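3.2 The caddy, the table and the toothbrush problem

I want to spend a little time on the objects before getting to the numbers, as I think most of what went wrong in the first round of Skomalo can be traced to the things we picked and very little of it to the instructions. We started out thinking of a bathroom caddy as a box with a handle. You put stuff in it, you carry it off, done! That's how the item is treated in the Dralton list too, where it sits under "containers, open" along with bowls and trays. But a caddy with compartments asks a question every time something goes near it (which slot? which way up?), and a bowl never does that.

The full set for this part of the work had 17 small bathroom things in it, from the obvious ones down to a nail brush I was quite fond of and later had to drop. Toothbrushes were by far the most annoying. A toothbrush is long and thin, it has a front and a back, and people have firm ideas about which end goes up. Put one in a deep compartment and it leans. Put one in a shallow compartment and it leans more, and sooner or later it tips over the rim and takes something with it. I wrote "leaner" in my notes for anything that behaved this way, and the name stuck, so I use it in the tables below.

The table matters more than I expected as well. We had two tables at Jolgate to choose from and settled on the pale one with the rounded corners. A glossy dark top would have made the light items easier to find at a glance, I admit, but the pale one felt closer to the counters and shelves that people in the Waaka survey told us about, and I liked that a pink handle really stood out against it. The grommet hole was a nuisance at first (small caps roll toward a hole as if they were invited) and in the end we simply started our layouts away from it. 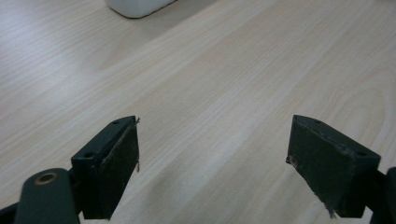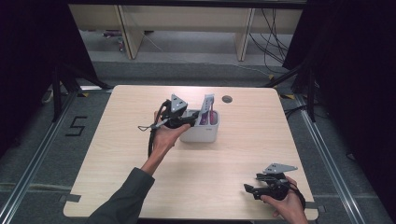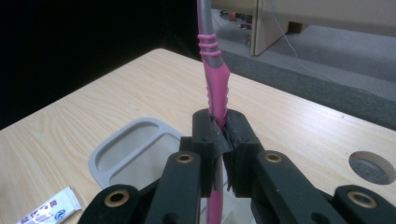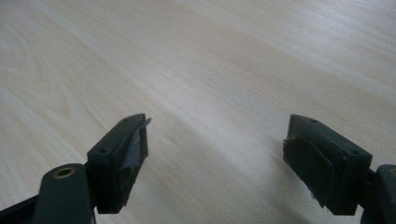 Figure 2. The pale wooden tabletop used at Jolgate. The white caddy with the raised handle is in the second picture, and the third has the pink and gray toothbrush held upright.

One reader of the draft objected that a caddy with compartments isn't really a tidying object at all, that it is a sorting object with a handle on it, and that any result about toothbrushes going in slowly is a result about sorting. I've gone back and forth on this one. If you already know where each thing lives, then filling a caddy is just putting away, and I'd guess most people with a caddy at home do know. With a strange caddy on a strange table it probably is closer to sorting, at least for the first few rounds. I've kept the word tidying in the title and marked the early rounds separately in Table 4, so a reader who agrees with the objection can skip them.

Over the whole study we logged some 600 put-aways, and I sorted each of them by where the item ended up: in a compartment and upright, in a compartment and leaning, or lying across the top. Lying across the top turned out to be a messy label. A comb resting over two compartments may be exactly where its owner wants it, and a toothbrush in the same spot may be waiting to fall off. For the leaners I counted it as unfinished, for flat items I counted it as finished, and for the comb I flipped my own rule once in May and then had to redo that part of the log.

The handle deserves a word too. A tall handle over the middle of a caddy gets in the way of anything long coming in from above, so the long things tend to arrive at a slant, and a slanted toothbrush is halfway to being a leaner before anyone lets go of it. I didn't measure the angle of approach, which I regret. Section 3.3 takes the same items and swaps the caddy for a plain cup.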